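I've been rewatching old cable dramas all fall, and the thing that finally drove me nuts wasn't the cliffhangers, it was the setup. Remotes down the couch, subtitles the size of ants, explosions loud enough to wake the baby next door and dialogue I couldn't hear at all. So this month's tips are all about getting your living room ready for a long series binge!

**Fix the mumbling first.** Go into the sound menu on your TV and look for something called dialogue boost, clear voice or night mode. Mine was buried four menus deep (of course it was). If you've got a soundbar, check that too, and don't turn both on or everybody sounds like they're talking through a paper towel tube.

**Turn off motion smoothing.** It makes a moody crime show look like a daytime soap. My friend Hina Kazmi held out on this for years, then came over for two episodes of *Brundgate* and went straight home to change hers.

**Write down where you stopped.** I keep an index card by the TV with the show, season and episode. *Brundgate* runs 91 episodes and my streaming app loses my place whenever it updates. Pencil is best. 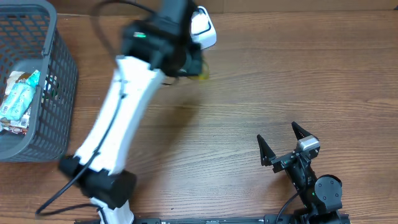 *Basket on the table, wrappers and all.*

**Put a light behind the set.** A cheap lamp on the floor back there is plenty – you want a soft glow on the wall and nothing bouncing off the screen. I paid 18 dollars for mine. My eyes are so much happier after three episodes in a row.

**Check the finale situation before you start.** I learned this with *Drillholm*, which got canceled on the biggest cliffhanger I've ever sat through, and I'm still mad about it. Look up whether there's a wrap-up movie or special, and which service has it, as it's often not the one with the seasons. Elis Owen from my old book club skipped the *Paracha* movie completely for that very reason and thought the show just ended in a parking lot.

**Dust the vents.** Streaming boxes get warm stuffed in a cabinet. Unplug, soft brush, leave a couple of inches at the back. I do mine every August and whenever the picture starts to stutter.

**Batteries.** Keep two spares in the same drawer as the remote.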